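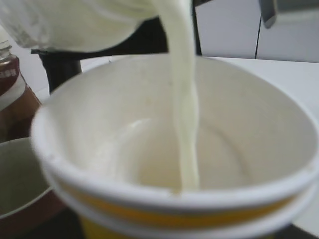 According to a reply on the Hapeta board, wrist view alone is never enough to learn when to stop a pour. Is that right? We trained on 200 demos with the Tiltell code, thick liquids only. 22 misses in 81 test pours, nearly all stopped too late. Adding a scene camera didn't change much.

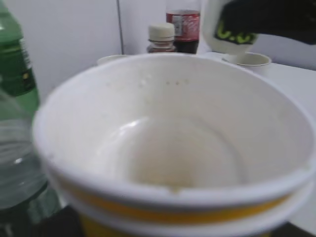
Also tried a longer history, 10 frames insted of one. Pour start got cleaner, stop time still bad. More demos or change the labels?

olsteadlab
15/08/2022

pourover_k
Labels. Thick stuff keeps coming after you tilt back, so if "stop" is marked when the stream ends your policy learns it late. Mark it at the tilt back. We redid ours in March, same demos, way fewer overfills. 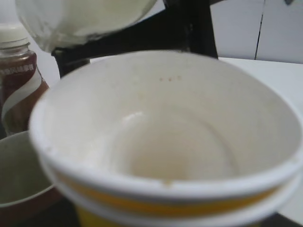 Wrist view, paper tub.

Check your start frames too. Ours had the fill level leaking in from how the demos were trimmed.

gemholm_dan
more data. always more data

mossfoot
Wouldn't add demos yet. Split the misses by how full the source cup was

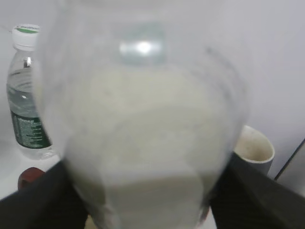
and if the full ones are worse, thats a flow rate problem and relabeling only gets you part way. Feed in wrist torque if your arm has it.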